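Felt underlay under a table runner, worth it or not?

mossy_kettle
Posted Thursday, 8:14 pm
Right, I need some opinions before I spend any more money. We bought a light wood table from Wadeck when we moved to Flosthorpe and I love it, but it marks if you so much as look at it. Rings, scratches, a lovely dent from a dropped tin of beans. My sister swears by a thick felt layer under the cloth. Anyone tried it? I don't want it to look like a hospital bed.

brambleandco
Posted Thursday, 8:31 pm
We've had felt under ours for years and I wouldn't go back. Get the heavy sort, 300 gsm if you can find it, the thin stuff ruckles up the minute someone leans on it. And cut it a bit smaller than the cloth or you'll see it poking out all round!

Mine's white and fluffy, same sort of look as this:
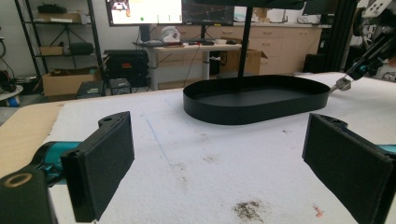
White fuzzy mat on a light wood table, bit of bare edge on the left

I just throw a cotton cloth over the top and it hangs nicely (well, once I've ironed it, so about twice a year).

tidepool77
Posted Thursday, 8:50 pm
Going to disagree with bramble, sorry. Felt is fine for plates but useless for spills. We had a whole jug of squash go over and it soaked straight through and sat on the wood all afternoon. Varnish went cloudy. I'd go for a wipe-clean protector with a backing, the Rey one was £45 for ours and it's been brilliant.

brambleandco
Posted Thursday, 9:02 pm
£45 for a bit of plastic! If you lift the felt off straight away and dry the table it's fine. Ours has survived 2 toddlers and my mother-in-law's gravy.

tidepool77
Posted Thursday, 9:05 pm
That's if you notice straight away though. I was in the garden.

oldpinner
Posted Thursday, 9:40 pm
Or, and hear me out, let the table get marked? My gran's had burns and ink all over it and we fought over who got to keep it. You can always sand it back later on.

mossy_kettle
Posted Thursday, 9:52 pm
@oldpinner I do get that but it cost more than £300 and I'm not ready for it to have character yet!! Bramble, does the felt slide about at all?

brambleandco
Posted Thursday, 10:10 pm
A little bit at the ends. I put a strip of that rubbery drawer liner under each side. The fabric stall at Brordale market cuts felt to size if you take your measurements along.

mossy_kettle
Posted Thursday, 10:16 pm
Ooh, didn't know they did that. Going to try the felt for everyday and look at the wipe-clean one for when the kids are painting. Will report back.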